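Review: Innes two-tier countertop rack, black
Jean Dunbar
4 August 2022

I bought the Innes in December to get the drying jars, the scale and the spice tins off the work surface. It has been in daily use since then. I also had the Josen in the same size for a month, and I refer to it where the two differ.

Assembly

The parts come flat in one carton, with the hardware in a bag sorted by length. Two of the bolt lengths differ by 4 mm and the instruction sheet does not say which goes where. The longer ones belong at the base. If you put them at the top they bottom out before the shelf is tight, and you will think the threads are bad. Mine took 30 minutes with the supplied key. A proper hex driver would cut that down, and I would use one, as the key supplied is soft and was rounding over by the last corner.

Leave all the bolts a half turn loose until the rack is standing on the surface it will live on. Square it by measuring both diagonals, then tighten from the bottom up. I skipped this the first time and had a rock at the back left foot that no amount of pad adjustment would fix.

Fit and finish

The finish is a matte black that resists fingerprints well and dust badly. Flour shows on it at once. It wipes clean with a damp cloth, but do not use anything abrasive – one pass with a scouring pad left a shiny patch on the underside of mine. The Josen has a textured coating that hides dust better and holds grease worse.

Black on a white surface, seen from low down:

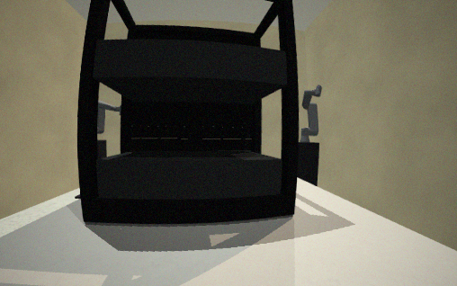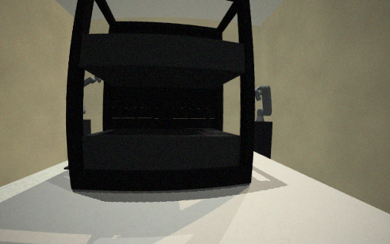
Edges are clean. I found one burr inside a bolt hole, which came off with a file. The joints close up with no visible gap at the front and a small one at the rear.

Load and stiffness

The maker gives no shelf rating on the carton, and the one on the seller's page applies to the larger model. I loaded the upper shelf with 5 kg of canned goods, centered, and left it for a week. A straightedge across the front showed no sag I could measure. The same load pushed to one end gave a slight lean, which went away when the load was removed.

Side-to-side stiffness is good. Front-to-back is only fair. If you pull a heavy jar forward and let it drag on the shelf, the whole rack moves with it. Rubber pads stopped this. I used the Famotent stick-on type, trimmed to the foot, and they have held through regular cleaning. The stock pads are hard plastic and slide on any smooth counter.

Clearance

This is where I would ask buyers to measure first. The gap between the shelves on mine is 165 mm. That takes a standard can or a squat jar. It does not take an oil bottle, a tall pepper mill or a one-quart measuring pitcher, and the shelf height is fixed. The Josen has a second set of holes higher up, and that alone may decide the matter for some kitchens. Tall items have to go on the top tier or stay on the counter.

Reach to the back of the lower shelf is poor if the rack is pushed against a wall under a cabinet. I keep items there that I need once a week or less.

Ordering and parts

I ordered through Drivolero. The carton arrived with one crushed corner and no damage inside. I was short one washer, reported it by email, and had a bag of four in the mail five days later. The replacement washers were zinc colored where the originals are black. They are out of sight once fitted.

Verdict

The Innes is a stiff, plain rack with a decent finish, a poor set of feet and a shelf gap that suits cans and short jars. Budget for better pads and throw out the key. If your tallest everyday item will not clear the gap, buy the Josen and accept the extra wiping.

Rating: 4 out of 5. I took the point off for the fixed shelf height. The bolt lengths annoyed me more, but that is a problem you only have once, and a corrected instruction sheet would cure it.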